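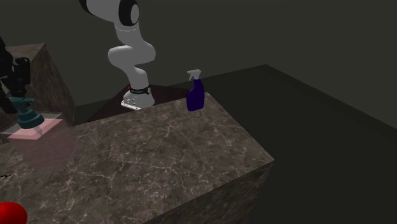 Kahraman Precast - Site Support Desk

Ticket: grout not reaching far side of baseplate, column C4
Site: Nundurwood depot extension
Status: open, waiting on drawing
Priority: high (the site's word)

07:40 - Site reports that grout poured under the baseplate at C4 has come out on three sides and declined to appear on the fourth. They have poured a second bag to encourage it. Asked them to please stop encouraging it.

08:15 - Drawing calls for a 65 mm gap between footing and plate. Asked for a measured figure. Reply: "it's fine". Asked for a measured figure in millimetres.

08:50 - Measured: 65 at the north edge, 2 at the south. So the footing has a hump in it, and the grout has been asked to climb through a gap you could barely post a letter through. Site would like it noted that the footing was there when they arrived.

09:30 - Checked whether the column is plumb. It is, on the levelling nuts, and the packs are tight. Good news, and I have written it down in case there isn't any more.

10:05 - Asked which grout. The delivery note says Fovinero, the drawing says Cesness. The two need different amounts of water. Site had the Fovinero bags and the Cesness mixing sheet, and split the difference.

10:20 - Instructions sent:
Leave the props on. Nothing gets lifted onto C4.
Break out the grout while it is still young, using hand tools only near the bolts.
Do not slacken the nuts to "have a look".
Bag up a piece of the grout and label it with the column number.

11:45 - Site asks if they can grind the hump down with the column standing. No. The column comes off first, with the same crane and the same lifting plan as before. Crane is booked elsewhere until after lunch. It usually is.

13:10 - Asked for levels on the other footings before anyone pours again. C5 and C6 are within tolerance. C7 is 73 at one corner and 80 at the opposite one, so it wants a thicker bed and a word from the engineer.

14:30 - Engineer has the C7 levels. Revised detail for C4 requested, including which grout we are all using. Ticket stays open until the drawing lands and someone on site confirms they have the right mixing sheet in their hand.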